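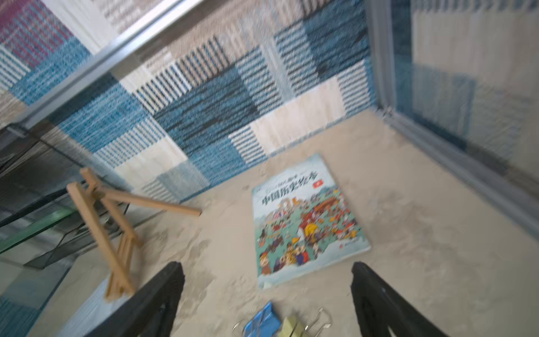
Hilelura Children's History Book Catalogue
Data card, second release

Summary

The Hilelura catalogue is a set of records on illustrated history books for young readers, held by the lending libraries of Vulldale and Firkosham. It contains 1,439 records, of which 1,206 have a full subject entry. The remainder carry title, language and shelf mark only.

Contents

Each record is one line in a comma-separated file. The fields are:

record_id: a number, unique within the release
title: as printed on the cover, in the original script
title_en: English title, supplied by the cataloguer where the book has none
language: main language of the text
period: the period of history covered, such as Han or Tudor
age_band: 3 to 5, 6 to 8, or 9 to 12
library: Vulldale or Firkosham
shelf_mark: as used by the holding library

Titles in Chinese are given in the characters found on the cover. No spelling in Roman letters is supplied in this release.

How the records were made

Records were typed from the books themselves. Weidong Xia and Dehua Jin catalogued the Chinese titles; Paula Cozma catalogued all other languages. Noel Padilla checked the period field and settled cases in which two cataloguers disagreed. Books covering more than one period are entered under the earliest, with the others listed after a semicolon.

Known limits

The age band follows the publisher's advice where it is given. Otherwise it reflects the judgement of the cataloguer, and the two cases are not marked apart. Books on loan during the February count were left out. Volumes of a series are entered singly at Vulldale but as one record at Firkosham, so totals for the two libraries should not be compared.

Changes from the first release

The first release held 1,000 records and had no period field. Record numbers have been kept. New records begin at 2,000.

Use and contact

The catalogue may be copied and adapted for teaching, study and library work, provided that Hilelura is named as the source. Corrections should be sent to Zhuoran Lu, quoting the record number. Those received by noon on a Friday are entered the following week.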